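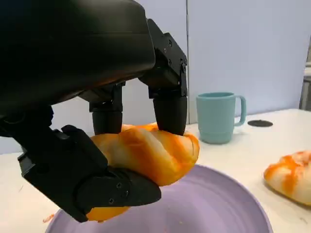 The Winden side plate is the smallest plate in the Drisard everyday range. It's meant for bread, toast, a slice of cake or whatever else doesn't need a full dinner plate. It has been in the range longer than any of the bowls, and the shape hasn't changed.

Sold singly or in packs of 3.

## Details

- Shape: round, shallow rim
- Colors: lavender, oat, slate
- Dishwasher: yes, top or bottom rack
- Microwave: yes, for reheating
- Oven: no
- Stacks with: Winden dinner plate, Winden cereal bowl

Color varies a little between batches. If you are adding to plates you already own, write the batch number from the underside in the order notes and we will match it when we can. Lavender shows the most difference, slate almost none.

The foot ring is left unglazed and sanded smooth. It shouldn't scratch a finished table, but don't drag it across soft wood.
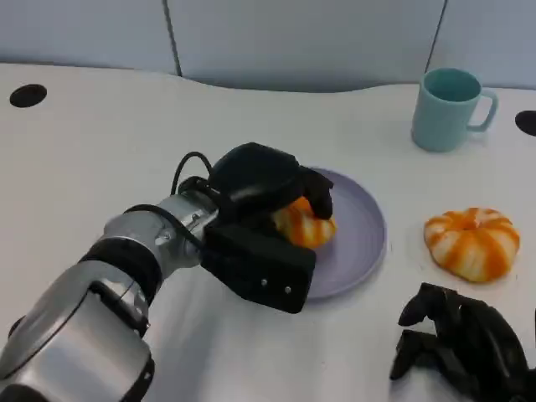
## Care

Wash before first use. Tea and berry stains come off with baking soda and a damp cloth – leave the paste on for 30 minutes and rinse. Avoid steel wool. Gray marks from cutlery are metal left on the glaze and can be removed with any mild cream cleaner.

Let a plate from the fridge warm up on the counter before it goes in the microwave.

## Shipping and returns

Orders placed before noon go out the same day. Plates are packed upright in molded paper trays. Orders over $88 ship free.

Unused plates can be returned within 30 days. If something arrives chipped, keep the tray and email a photo to Pui-shan Shih in customer service. She will send a replacement and you don't need to return the broken one.

## Availability

Lavender and oat are in stock. Slate is back in July. The old 9-inch version is discontinued – the remaining ones are on the seconds page.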